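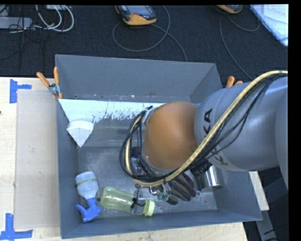

Minutes – Supplies and Storage Meeting, Estenen Workshop, Javimstead

28 July 2023

Chair: Kilian Thaler

1. Previous minutes
Accepted with one correction. The shelf depth under item 4 should read 40 cm.

2. Gray metal bin
The bin stays on the wooden table. The floor of the bin is scuffed and has pale smudges and worn patches. The paint on the walls was not discussed. K. Thaler asked for a quote from Cifuentes on a cut-to-size rubber mat, 90 cm on the long side. Repainting deferred until the mat price is known.

3. Contents of the bin
Mixed items are still being put in together: a spray bottle, a glove, a stainless-steel container. Agreed:
3.1 Spray bottles are to be stored upright on the Usto rack, trigger locked. Bottles laid on their side are to be checked for leaks before shelving.
3.2 Gloves go back in pairs. Single gloves are held until the end of the month, then discarded.
3.3 Stainless-steel containers are to be emptied, wiped and stacked on the lower shelf – lids separately.

4. Labels
Labels on spray bottles must remain readable. Refilled bottles get a second label with contents and fill date. The June order of 900 blank labels has arrived and is in the supply cabinet.

5. Rack capacity
The Usto rack takes 18 bottles per level. Current stock is over that on the top level. A second rack was proposed; no decision. Floor space by the door to be measured first.

6. Action items
Mat quote – K. Thaler
Door area measurement – K. Thaler
Revised storage list, posted at the table – open, to be assigned

Next meeting to be set when the Cifuentes quote is in.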